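Snack packets are mean. Shiny, crinkly, half of them see-through, and Bianka Katona's team at Nilano wanted them picked up with two hands, no robot in the loop till training.

So, hand-held grippers. People do the grabbing, the policy learns from it. 3083 demos, 17 kinds of packet. Then the surprise: a model trained on just 1157 of them, picked for busy backgrounds, did as well as the full set. Clutter helped. "We ran it agian on Monday," Katona says. Same result. 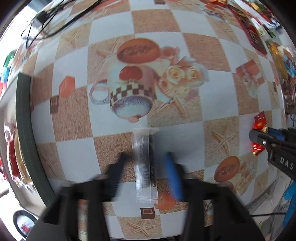 Two grippers, two packets: one clear, one red, on a patterned table covering.

Next up, soft pouches. Harder, she says.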